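Este sitio usa cookies propias y de terceros. Aceptar | Configurar

22 de septiembre de 2025
Por Waltraud Kälin

Revisión previa a la visita escolar, casa-museo de Stimcombe

Ya sabéis que esta lista la hago a mi manera, con comentarios, porque una casilla marcada me dice bien poco.

[ x ] Escalera principal. Barandilla firme. El tercer peldaño cruje muchísimo, pero aguanta (¡lleva así desde enero!).

[ x ] Extintores. Los dos con la carga al día.

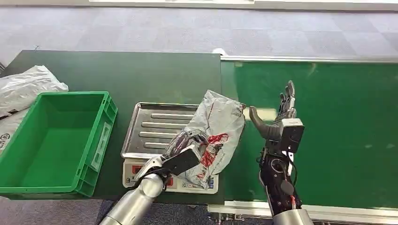 [ ] Sala de la frontera. El panel sobre la guerra se mueve si te apoyas, y los críos se apoyan siempre. Pido dos tacos más – y de los buenos.

[ x ] Vitrina de los grilletes. Cerradura bien. La cartela dice 2.178 personas esclavizadas en el condado y el libro de registro, 2.694; no es cosa de seguridad, ya lo sé, pero me chirría y quiero que lo mire Nilta.

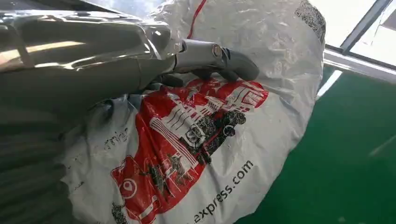

[ ] Archivo. Casi 700 legajos y el pasillo medio tapado por las cajas de Proltavitz. Hay que despejarlo antes de que entre nadie.

[ x ] Salida de emergencia. Abre a la primera, y el cartel luminoso funciona.

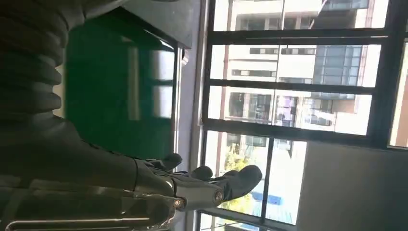

Mano robótica con dedos grises, junto a la ventana.

[ ] Grupos. Máximo 6 alumnos a la vez en el desván, por favor, que el suelo es el original. Vuelvo a pasar cuando estén puestos los tacos.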